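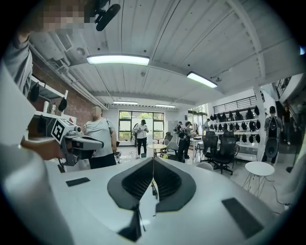

Moving the archive off the old NAS

9/9/24

The NAS in the hall closet has been running since before I moved here. It is a two-bay Hader unit with mirrored disks, and in April it started logging read errors on the second disk. I replaced the disk, the mirror rebuilt overnight, and then the first disk began logging errors as well. At that point I stopped buying parts for it and started planning a migration.

The archive is small by current standards: 662 GB, mostly scanned paper, raw photos and old project directories. The size was never the problem. The problem was that I had no record of what was in it, and no way to tell whether a file I copied today matched the file I wrote ten years ago.

Inventory first

I ran a checksum pass over the whole volume before copying anything. The Hader has a slow processor, so I mounted the share read-only on a desktop and did the hashing there. The output is a plain text file with one line per file: hash, size, path. I sorted it by hash and looked for repeats.

There were 2901 duplicate files. Most came from a phone backup that had been restored into a new folder each time I changed phones. I left them in place for the migration and removed them afterward. Deleting from a volume with two suspect disks seemed like a bad order of operations.

Three files could not be read at all. Two were thumbnails. The third was a scanned lease for an apartment I left long ago, and I have the paper copy in a folder somewhere.
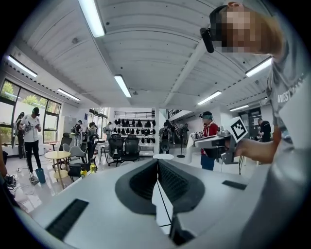
The new layout

The replacement is a used Batico tower with four bays, three of them filled. I set it up with ZFS, single parity, compression on, and a monthly scrub. Single parity on three disks is enough for me given that there are 2 other copies, one on an external drive and one offsite.

I split the data into separate datasets by how often it changes:

scans - almost never, snapshot monthly
photos - a few times a month, snapshot weekly
projects - daily, snapshot every night

Snapshots are pruned by a short shell script. I tried Barua for this, and it works, but the config file was longer than the script.

The copy itself was rsync over a wired connection, run twice. The second run should transfer nothing, and it didn't. After that I hashed the new volume and compared the two lists with diff. The only differences were the three unreadable files.

Offsite

The offsite copy goes to Jirkberg, encrypted on my side before upload. The first upload was slow and I capped it so that video calls would still work during the day. Restores are the part worth testing. I pulled back one folder from each dataset and compared hashes again, and all of them matched.

Still to do: label the drive bays with serial numbers, move the tower off the carpet, and wipe the old Hader disks before they go to recycling.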